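Right, I have been going on about trays to anyone who'll stand still, so it's your turn. A thread on clearing the table after lunch, and why I'm so happy about it!

Background: Saturday lunches at ours are loud. Hanane and Doaa come, Tarek comes if there's bread (there's always bread), and by three o'clock the table looks like a bakery has been shaken out over it.

I used to clear by hand, two plates at a time, back and forth to the sink. I once did it wearing a step counter. 261 steps for one lunch. My kitchen is tiny!!

Then in March my neighbour Jarmo was getting rid of a tray and I said yes before he'd finished the sentence. Proper raised lip all the way round, so bowls don't slide off when you turn the corner by the fridge.

How I do it now. Tray goes in the middle of the table while people are still sitting there. Nobody has to get up. Plates get passed in from wherever, biggest one first, flat, at one end.

Bowls go next to the plate. I don't stack bowls on plates any more — I did that at Doaa's and we lost a good one on the back step. Sorry again Doaa.

Rack stays on the table too, within reach. Adel thinks this is mad and that a rack belongs by the sink. Adel has a kitchen with a worktop, so he can think what he likes.

And a plastic tub for all the odds and ends: lids, spoons, the little dish the olives were in. See-through is best, you spot the teaspoon at the bottom before it goes out with the peelings.

Crumbs come LAST. I was a crumbs-first person for years and I was wrong, you only make more when you lift the plates. Damp cloth, long strokes with the grain, into your hand.

Partway through, crumbs and all:

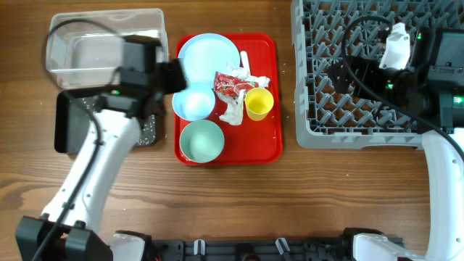
Red tray, blue plate and bowl, clear tub up in the corner. Crumbs still to do!

Can we talk about light blue on bright red, by the way? I never planned it and it cheers me up every single time.

Someone asked about wooden tables and hot dishes. I put a folded tea towel under anything from the oven. Mine has a couple of rings from before I learned, and I've grown fond of them.

Tarek has now bought a tray too. His is round. We are discussing it.

Next up is the cutlery drawer, if I'm feeling brave. Send me your drawers!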